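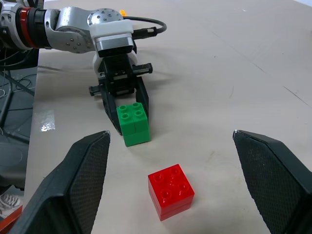 Gripper with its fingers down at the tabletop.

On 2019-07-24 I took the early train to visit Sornico, the hobby hall that opened in January behind the old brickworks. I race slot cars at home with my nephew, but I never before saw a club track of this size, so I was a little nervous with my two cars in a lunch box.

The main track has 8 lanes and the lap is 46 meters long. It is routed from flat boards and painted dark gray, with colored stripes beside the slots. There is one long straight, then a wide bend which everybody calls the Katayama, after a driver in an old comic book that Henryk Kaczorowski read as a boy. Henryk built most of the track. He told me that the bend was made three times before he was satisfied with the entry, and the second version is still in his garage.

The smaller track is for 1/32 cars only and has four lanes. It is made from plastic sections and has a bridge. The children like this one more, and I must say I also did. My car is quite light in the back and on the big track it left the slot at the Katayama almost every lap. Celina Jasińska, who was marshaling at that corner, put it back very patiently. After a while she lent me a set of softer rear tires and advised me to move the small weight behind the motor. With this change I could make six laps without falling off.

You pay at the desk by the door. A full day costs 80, with the use of a club controller included, and half a day is a little more than half of this. If you bring your own controller, ask first about the plug, because theirs is wired the Drimby way and mine did not fit. They have an adapter, but only two pieces, and one was already given out.

In the afternoon there was a race for the box stock class. Eleven drivers took part, each one driving three minutes on every lane. The power was turned down a little for this class, which I found very pleasant — the cars can be driven flat on the straight and you have time to think before the bend. Miłosz Chmielewska won it by two laps with a Jedent coupe, a heavy old model that I would not expect to be fast. Roman Borkowska was second after he lost time on the red lane. I finished ninth and I am content with it.

Some small notes for visitors. The pit tables are long and well lit, but there are few sockets, so take an extension cord. Glue on the tires is not allowed. The café sells only coffee and cheese rolls, and the rolls were gone by one o'clock. From the station it is a walk of twenty minutes, partly without a sidewalk.

I plan to return in the fall with my nephew, and I already ordered the same soft tires.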